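Fliltwood Gallery: Two Arms, One Table
26 February 2025

Welcome to the part of the project page that gets more visitors than the rest of it combined. There are tables of results elsewhere on this site. You won't click on them. We've seen the logs.

Fliltwood is our set of demonstrations for two-armed tabletop work. The idea is simple enough to explain to a relative at dinner: move the arms through a small chore, record every joint and every camera, put everything back, do it again. The learning system gets the recordings. We get sore shoulders.

We set out in January to gather 800 episodes. At the time of writing we have 337 that we'd be willing to show anyone. Another 85 are sitting in a folder called "maybe", which Marchuk, our sorting script, won't delete and won't accept either. It has firm opinions about pauses. Scratch your nose halfway through a reach and Marchuk will mark the whole thing as hesitant, which seems a bit personal for a script.

The chores are small on purpose. Pick something up, pass it across, set it down somewhere else. The list has eight of them so far, and the passing ones are by far the worst, since both grippers want the middle of the table and neither has been raised to share. Our first model, Jurby, learned from the early episodes and picked up every one of our bad habits with great loyalty. Its successor, Bristotari, will get a cleaner diet. That's the plan, anyway - we said the same about Jurby.

The wrist views are the ones people ask about. They look terrible until you've stared at a few hundred, and then your own kitchen starts to look wrong from eye level. The wear on the grippers is all honest mileage.

Tabletop and wrist views, in no special order. Click for full size.
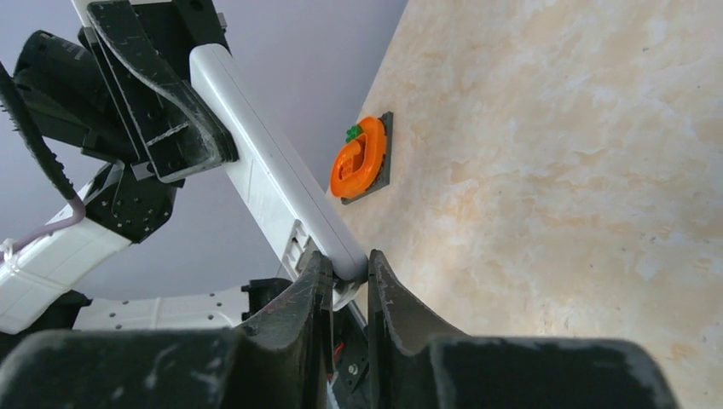
Orange pumpkin ahead, other arm very much in the way.

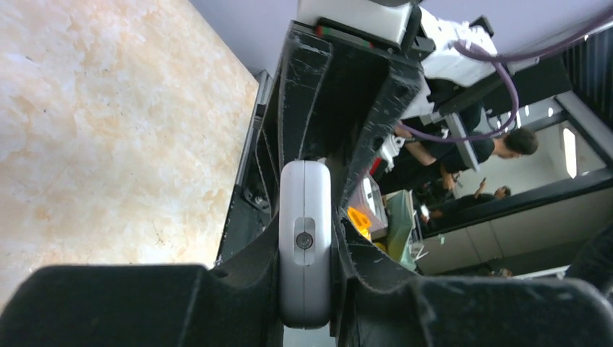
Wrist view with company. One phone is up.

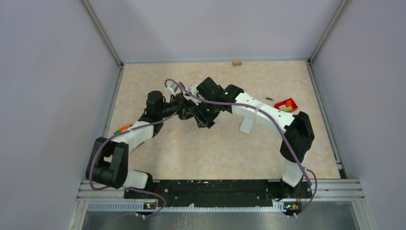
Both arms over the middle of the table, green lights on at the wrists.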